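Contra la advertencia de contenido como escaparate

Llevo unos cuantos años leyendo fanfics en Falero y cada vez me creo menos las notas de autor. Me refiero a ese párrafo en mayúsculas, antes del primer capítulo, donde se avisa de que hay MUCHAS palabrotas, MUCHO drama y un beso que cambiará todo. Luego lees 37 páginas y el beso no llega.

Entiendo para qué nació el aviso. Hay lectores que no quieren toparse con ciertos temas y hacen bien en pedir que se los señalen. Lo que discuto es el uso que le damos ahora. En mayo repasé mi lista de pendientes y encontré 12 historias con la etiqueta "solo adultos". En dos había algo que justificara el cartel. Las demás eran romances de instituto con alguna puerta cerrada de golpe. 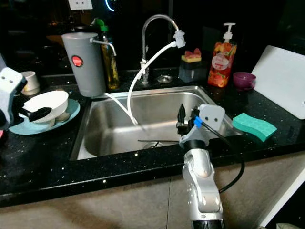
Los defensores de la etiqueta dicen que más vale pasarse que quedarse corto. No me convence. Si todo lleva aviso, el lector aprende a saltárselo, y el día que de verdad le haría falta ya no lo mira. En Pestico, al menos, el autor tiene que elegir un motivo concreto y el cartel sale en letra pequeña. Es un sistema feo y bastante torpe, pero cuando pone "violencia" suele haber violencia.

Tampoco me trago lo de que atrae público. He visto fics de Warimine, un fandom diminuto, con más de 130 comentarios y una cabecera de una línea: pareja, temporada, capítulo único. La gente entra porque le interesan los personajes y se queda si el diálogo funciona.

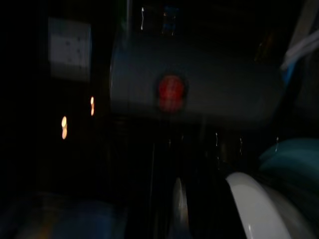
El problema de los personajes propios

Otra promesa de cabecera: "mis OC saldrán poco, lo juro". Salen siempre. En el segundo capítulo ya tienen ojos violeta, un pasado trágico y taquilla al lado del protagonista. A mí los personajes originales no me molestan, los he escrito y alguno me quedó decente. Me molesta que se pida perdón por ellos de antemano, como si disculparse eximiera de darles una razón para estar en la historia.

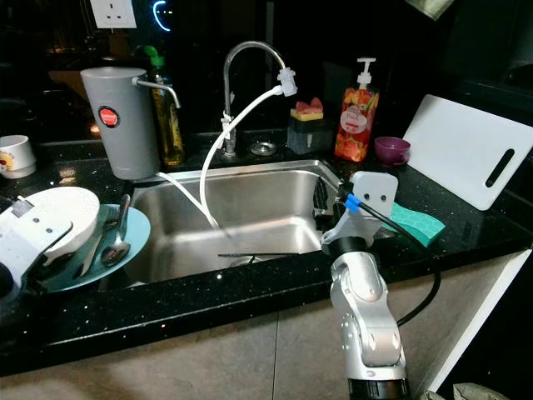
Lo que sí leería

Una nota breve, con los temas delicados nombrados por su nombre y sin signos de exclamación. Khurana, el archivo donde publico yo, permite dejarla plegada, y quien la necesita la abre. Sospecho que la mayoría seguirá prefiriendo las mayúsculas. Yo mismo tengo un fic antiguo que empieza con "AVISO: esto es MUY fuerte", y lo más fuerte que pasa es que suspenden un examen de química. Un martes de estos lo corrijo.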